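Docs > Fleven Planner > FAQ

Fleven Planner: frequently asked questions

What does Fleven do?
It takes a goal like "pick up the red cube" and turns it into joint motions your arm can follow. Grasp selection, path search and timing all live in one package, so you can go from a goal to a moving arm in a single script!

Do I need a real arm to try it?
No. The Bellby simulator comes with the install and has a tabletop world ready to load. I still do nearly all my testing in there – it's quick, and you can reset it as often as you like.
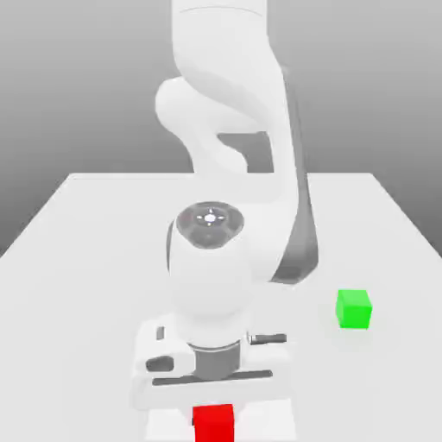 Tabletop world in Bellby, gripper over the red cube, green cube off to the right.

How do I choose which cube it goes for?
Set target in the task file to the object's name. Every other object is treated as an obstacle, and the planner keeps a margin around it. You can change the margin per object.

Why does the path look different each time?
The search is random by default. Set seed to any whole number (I like 21) and you'll get the same path on every run with the same version.

It says "no path found." Now what?
Raise max_samples first. The default is 1000, and tight spots often need more. If that doesn't help, turn on show_collisions and replay the failed attempt. I love this view – you can watch the search feel its way around things.

Can I plug in my own perception code?
Yes, please do! Anything that publishes object poses will work. Nadhirah Manurung wrote the Mansour adapter for depth cameras, and it's a great one to copy from.

Where do I report a bug?
Use the tracker and attach your task file and seed. We go through new reports every Tuesday.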